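Guía de puesta en marcha Mateck – Sección 16: Mover sillas

Esta tarea sigue clasificada como asistida. El robot puede agarrar una silla y desplazarla en tramos cortos, pero todavía no sustituye a una persona que ordena una sala. Mantenga un operador junto a la parada de emergencia durante todo el ejercicio.

1. Retire del recorrido bolsas, cajas y cables sueltos.
2. Coloque la silla delante del robot, a 600 mm como máximo.
3. Seleccione el programa 99 y espere a que el robot alcance el respaldo. 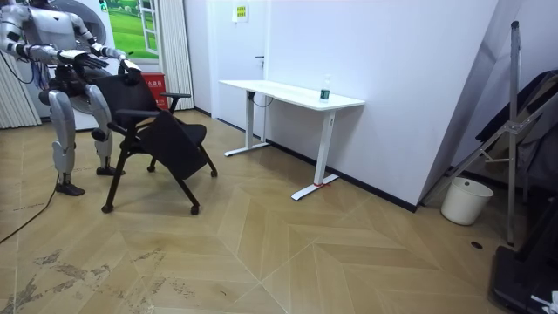 Figura 1. Agarre por la parte superior del respaldo.

Nota: las ruedas pequeñas giran antes de que la silla avance. Si se desvía, detenga el programa y vuelva al paso 2 – no corrija la posición con la mano mientras el brazo tenga par.

4. Compruebe que el agarre es firme y autorice el primer tramo.
5. Para acercar la silla a la mesa, cambie a agarre lateral. La pinza debe apoyar a la altura del asiento, donde este se une al respaldo, sin pellizcar el reposabrazos.
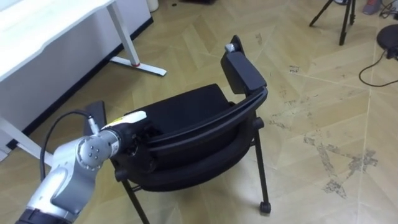 6. Abra la pinza y retire el brazo antes de dar otra orden.

Precaución: no use esta función con una persona sentada ni con objetos sobre el asiento.

Limitaciones conocidas
Las sillas plegables pueden cerrarse al empujarlas. El error 2553 indica pérdida de agarre; anótelo en el registro y repita desde el paso 3.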